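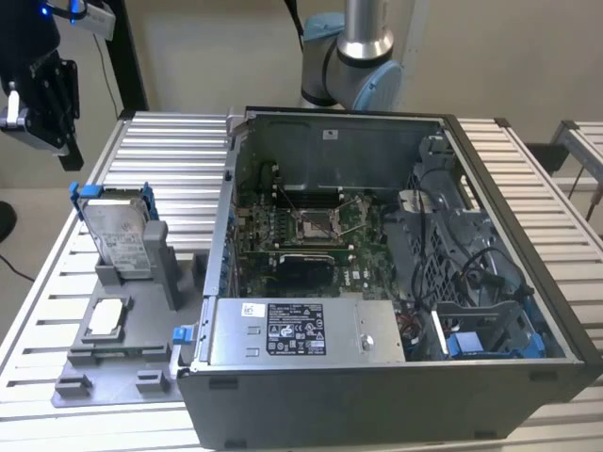

Putting the processor and hard drive back in an old Dell tower – which goes first?
Posted by tollholm_tess, Sunday, January 18, 2026

Hello all. I've got an old Dell desktop stripped down on its side with the processor and the hard drive both out. The lever on the socket is up and I'm a bit scared of it, if I'm honest with you! The memory slots are just behind the socket and the graphics card is still in. Do I put the drive in first to get it out of the way, or the processor? And do the blue plastic rails stay on the drive? I paid 45 quid for the whole thing so it's no tragedy if I wreck it, but I'd rather not.

Workach

Processor first, every time. I like to have it in while there's still plenty of room for my hands, and the drive cage on these is a pain with all those black cables looping through it. Hold the chip by its edges and look for the little triangle on one corner, then find the matching mark on the socket. Lower it straight down – no sliding, no wiggling – and let it sit there by itself before you bring the frame and the lever down. 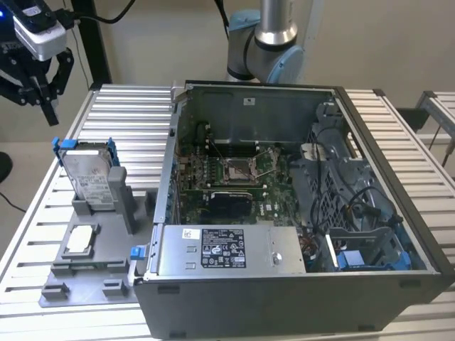 The lever does need a fair push at the end and it can creak a bit, which frightened the life out of me on my first one. If the chip isn't sitting flat, though, stop and lift it out again. Clean off any old paste and put a fresh blob on before the cooler goes back, about the size of a pea. And yes, leave the blue rails on the drive! They're what it slides in on. Push until it clicks, then do the two cables.

prutgate_pc

agree with above. unplug it from the wall first obviously. mine had a 400 GB drive in it and the rails were on upside down for years, still worked

mwakalinga

Just buy a new one, they're cheap now. Or if you must, take a photo of the cables before you move any of them, I didn't and it cost me a whole weekend in August.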